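3.2 The parish ledger and the missing mill

Historians of Bundcombe have long repeated that the village had two mills by the reign of Edward III. 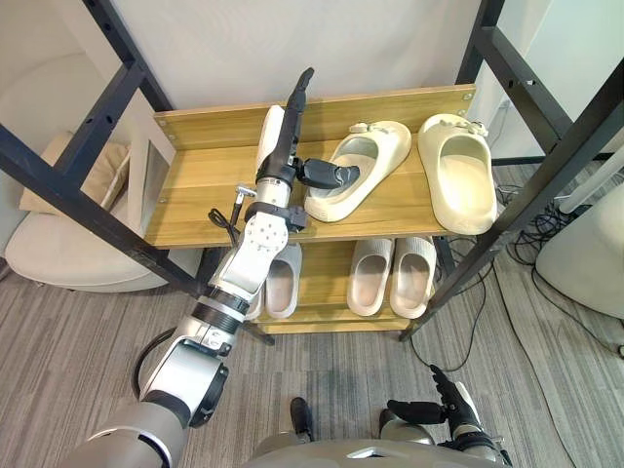 The claim rests on a single line in the Madigan transcript, a Victorian copy of the parish ledger made by a curate with lovely handwriting and very little Latin. He read molendina, a plural, where the scribe seems to have written molendinum and then spilled something on it. Dvořáček, working from the surviving leaves, was the first to say so in print, and was thanked with 59 pages of rebuttal in the county journal.

Our own reading sides with hers, with one reservation. Of the 794 entries we checked against the original, the curate got the number of a noun wrong in only four, and three of those concern sheep. He was careless about livestock – buildings he usually managed. Kamolrat has suggested that the second mill was a fulling mill upstream, taken down before the next rental was drawn up, and the field name Skukham Walk would suit that well enough. Walking was a common term for fulling. It was also a common term for walking.

Figure 1. Shoe rack with slippers on the top shelf.

The rental itself is of little help. It lists one miller, who owed the manor 100 eels a year and was behind on them. If a second miller existed he paid nothing and sued no one, which would make him unique among the tenants of Bundcombe. We return to the eels in Section 4, where the arrears are set against the court rolls.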